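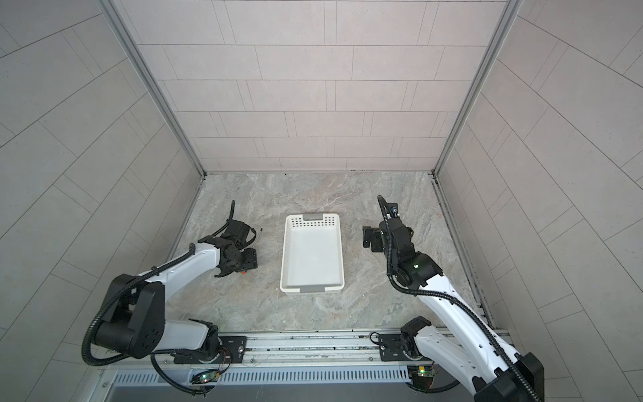 A white plastic basket on a marble-patterned floor, a robot arm on either side.

How to Write Wall Labels for a Small Group Show
By Zyanya Valdovinos
Posted 9 May 2024

I've been writing labels for the spring and fall shows at Wynne for a good while now, and every season somebody new comes to help and asks me how it's done. I usually give a rambling answer over coffee, so I thought I'd finally type the ramble up (it's still a ramble, I'm afraid, but now you can skip around in it).

What you'll need
The artists' own title sheets, a word processor, a sheet or two of heavy matte paper, a sharp knife and metal ruler, removable mounting putty, and a friend who hasn't seen the work yet.

Step 1. Get the facts from the artist, in writing
Ask for the name as they want it printed, the title, the year, the materials, and who is lending the piece. Do this by email, even if the artist is standing right next to you. I once took a title down over the phone and printed "Barley" for a painting called "Barely," and it hung that way all through the opening. The artist was very sweet about it. I still think about it in the car.

Ask about capital letters too. Some people feel strongly that their titles are all lowercase, and it's much nicer to learn that before you've cut the paper.

Step 2. Pick one order and stick to it
Mine goes like this:

Artist's name
Title, year
Materials
Lender or "Courtesy of the artist"

For video, I put the running time after the materials, so visitors can decide whether to sit down. If it's on a loop, say so! People will wait politely for a beginning that went by before they walked in.

Step 3. Write the paragraph, if there is one
Not every piece needs a paragraph, and in a small room I'd give one to half the works at most. Keep it to 50 words. That sounds stingy until you try reading a long one standing up, with your coat over your arm and somebody waiting behind you.

Start with something a visitor can find by looking, then tell them one thing they couldn't have known. For Osian Samuel's big drawing in our September show, my first draft opened with where he went to school. The one we printed began with the smudged strip down the left side, then mentioned that he draws with his forearm resting on the paper. I watched people lean in to look for it, and I was so pleased.
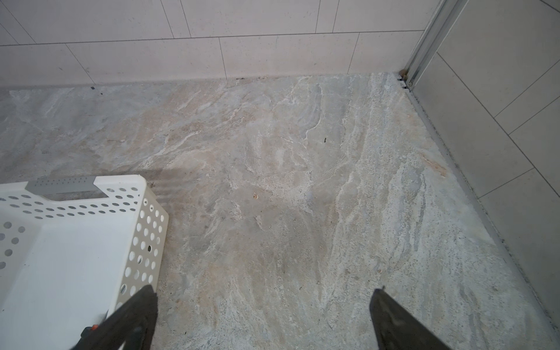 Words I try to leave out: "explores," "interrogates," "liminal," and "practice" when I only mean the things a person makes. If the artist's statement is full of them, call and ask what they'd say to a neighbor. You'll nearly always get a better sentence, and they can approve it before you print.

Step 4. Set the type bigger than you think
I use 15 point for the paragraph and go up a little for the name. Black on white or off-white, lined up on the left. Gray type looks lovely on your screen and disappears on a wall at six in the evening.

Step 5. Print on heavy paper
I like 190 gsm matte. Anything thinner curls by the second week, and glossy stock throws the lights right back at you. Print one label first, tape it up in the room, and walk away from it and back again before you run the rest.

Step 6. Hand it to the friend
Have them read every label out loud while you check it against the title sheets. Wherever they stumble, fix the sentence.

Step 7. Put them up
Choose one side of the work, usually the right, and keep all the labels level with each other. Two pea-sized bits of putty will hold most of them. Save the file with the show's name and keep a few blank sheets in a drawer, as a year will need correcting the morning of the opening.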